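Problem 3: Gripper stops short of the knife

Project Skidard, interim report
Souad Erraji, Karim Abou Zeid

After the June update to our planner, the simulated arm began failing the knife pick. It moved over the counter normally, started down, and then hung above the target until the 90 second limit ran out. No error was written to the log. We lost 19 runs before we noticed the pattern. 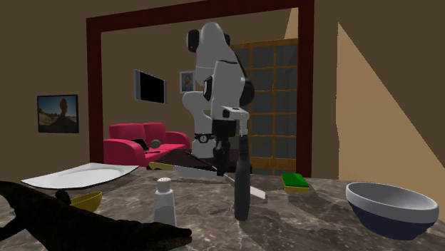 Figure 2. Simulated kitchen counter with the gripper above the knife.

Adel Ashour suggested checking the collision settings. The safety margin had been set for the larger gripper model, so any tall object standing near the knife blocked the last part of the path. The planner kept asking for a new route and got the same one back.

We reduced the margin and added a stop after two failed replans, with a message in the log. The pick now completes, but we have not tested it on the lab arm. Moataz Younis wants the stop checked there first, at low speed and with no blade on the table.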